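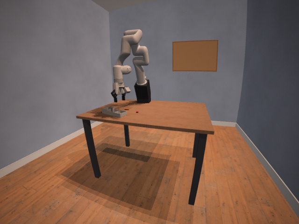
June 2022. Press night at the Flircombe town hall. The mayor took three questions and walked out when Ming-te Hsiao asked for the Dehghan road contract. Same thing happened in February. He says our paper is out to get him. We print 300 copies.

Yee-man Hsieh says the council may pull its legal notices and give them to the Plelberg weekly. That would cost us a page. I told her to run the story anyway, 32 lines, no adjectives.
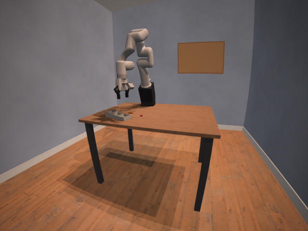 **Reading**

Seven pages of the old Stustska history before bed. The governor there had an editor jailed over a cartoon, then hired him as a speechwriter. Want to look up what became of the paper. 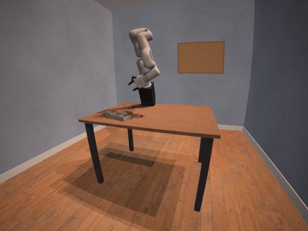
*Robot arm at the back of the table.*

Call the clerk in the morning about the contract.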